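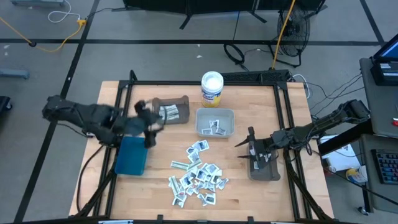
Senad Kos me répond déjà que les doigts pointus c'est une fausse bonne idée, que sur du sachet plat ça pousse au lieu de prendre, et que j'aurais dû commencer par des embouts larges. Bon. Je note. Mais je teste quand même les deux, c'est le but du fil

2/ Pour ceux qui arrivent : tri de petits sachets, deux bras, des bacs, une table en bois. Je compare les doigts Brunow (embout carré) et les Selolberg (pointe fine). Même contrôleur Plustton partout, même vitesse, je touche à rien d'autre

3/ Brunow d'abord. Sachet isolé : nickel. Sachet à cheval sur un autre : il prend les deux une fois sur trois, pénible. Le bout carré passe pas dessous, il écrase
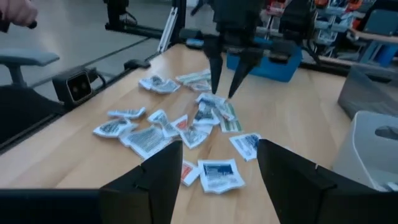
4/ Donc j'ai baissé la force de serrage et là ça va mieux, sauf que les sachets froissés glissent. Faut trouver le milieu. Pour l'instant je suis à 8 N, Miyuki Kamata me dit d'essayer 11, j'y crois moyen

5/ Selolberg : beaucoup plus fin pour aller chercher dans un tas. Par contre sur le bois, si t'es un poil trop bas ça racle, et la pointe prend cher. 490 cycles et je vois deja l'usure

6/ Caméra au poignet : indispensable pour le plat sur plat. La vue fixe toute seule confond deux sachets blancs qui se touchent. J'ai essayé de m'en passer, mauvaise idée, je recommence pas

7/ Le bac translucide m'embête plus que la pince en fait. Profondeur fausse au fond, le bras s'arrete trop haut. Avec le bac bleu, aucun souci
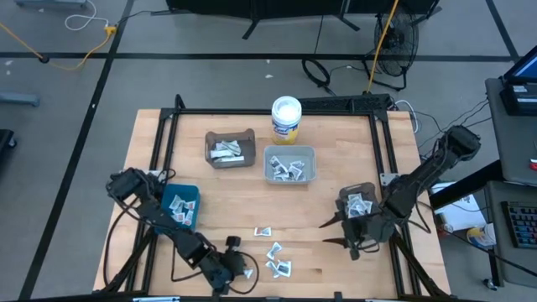
8/ Config retenue pour ce soir

Pointes fines, caméra poignet + vue fixe, descente ralentie sur les derniers mm. Édgar Bermúdez demande les réglages du contrôleur, je les mets en réponse dès que j'ai remis le fichier au propre

9/ Reste à faire : les embouts souples Sobczak, toujours pas montés. Si quelqu'un les a sur du sachet froissé je prends tout retour, même mauvais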